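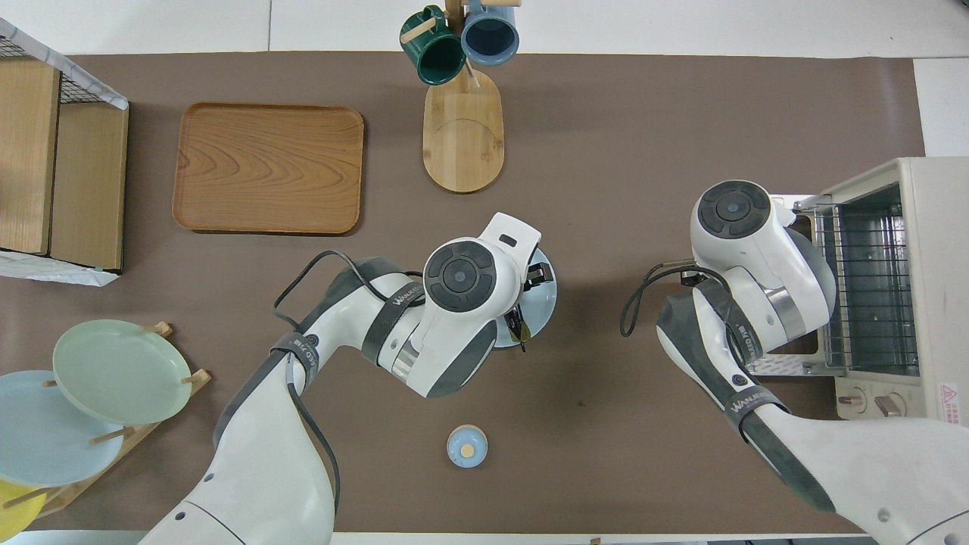

Pilkington

Manix: small-oven recipes as plain text

Manix is a collection of 600 recipes for toaster ovens and other small countertop ovens, typed up as plain text and tagged so you can sort, search and scale them. I started it when I moved to Prisville into an apartment with no full-size oven, and it has grown into the thing I most look forward to working on after dinner. If you cook in a small oven, or you like tidy food data (or both!), I hope you get a lot out of it.

Last release: 2022-06-17

What's in the box

The download is 2 files. recipes.tsv has one recipe per line, and terms.tsv has the ingredient names, each with its spelling variants. Everything is UTF-8, tabs between fields, no quoting. It opens fine in a spreadsheet, but please tell the spreadsheet to treat every column as text, or it will turn half a cup into the first of February.

Fields in recipes.tsv

id: a short code that never changes, even when I fix the title
title: the name of the dish, lower case
serves: a whole number
pan: the kind of pan or dish the recipe was written for
rack: low, middle or high
mode: bake, broil, toast or mixed
minutes: total time in the oven, preheat not included
ingredients: separated by semicolons, amount first
steps: separated by a vertical bar
tags: lower case words with spaces between
note: anything I wanted to remember

The rack field is my favorite. Most recipe collections leave it out completely, and in a small oven it matters so much! The heating elements are close to the food, and moving a tray of cheese toast from middle to high can be the difference between golden and black. Every recipe has a rack value. If a recipe asks you to move the rack partway through, the field holds the starting position and the steps say when to change it.

Where the recipes come from

I wrote them, or rewrote them from my family's cards and my own kitchen notebooks. Nothing was scraped. A few started life as full-oven recipes and got cut down until they fit, and those carry the tag halved. The lasagna is a good one to look at if you're curious how far a recipe can shrink before it stops being fun to make.

How they were tested

55 recipes have the tag twice, meaning I made them on separate days and wrote down the time both days. The others were made once. I would love to grow that tag, and it's the slowest part of the project by a long way, especially in July, when running an oven in my kitchen is a real act of devotion.

All my times come from the same oven. Yours will run hotter or cooler, so check early the first time you make anything, and be extra careful with the cookies. Small ovens swing a lot between cycles, and cookies notice.

Known problems

Weights are missing from many of the older recipes. I used to cook by the cup and I'm still converting.

The tag quick is not consistent. I used it for anything I felt was quick, which depended on how hungry I was.

Titles repeat. There are several plain recipes called baked potato, and they really are different, so go by id.

Steps can be long. The loader cuts the preview at 256 characters, but the full text is always in the file.

Bread is thin on the ground. I've made plenty of flat and pan breads, and tall loaves keep brushing the top element. Working on it!

Please don't use the minutes field to decide if meat is safe to eat. Use a thermometer.

Using it with Skatar

Skatar is the little command line tool I wrote to go with the files. It needs no setup beyond putting it in the same folder. These are the commands I use nearly every day:

skatar find leek cheese
skatar show mx-pie-onion
skatar scale mx-pie-onion 2
skatar random --mode broil

The find command looks through titles, tags and ingredients, and it knows the variants in terms.tsv, so scallion and green onion land in the same place. Scaling changes the ingredient amounts only. It leaves the time and the pan alone, and a doubled pie will probably want a second dish and a second turn in the oven.

The random command started as a joke and I now use it more than anything else. It picked a broiled grapefruit with brown sugar for me one gray evening, and I've made it every week since.

Contributing

Yes please! Send recipes you have cooked yourself, in your own words, with the rack position and the pan filled in. Vegetables are very welcome, and so are things to do with leftover rice. I cook each new recipe once before it goes in, so it may take a while to hear back. Corrections are just as useful, even for one comma.

License

Use it, print it, change it, cook from it. Credit to Manix is nice if you publish something built on it. If you make a printed booklet, I'd be thrilled to see a copy.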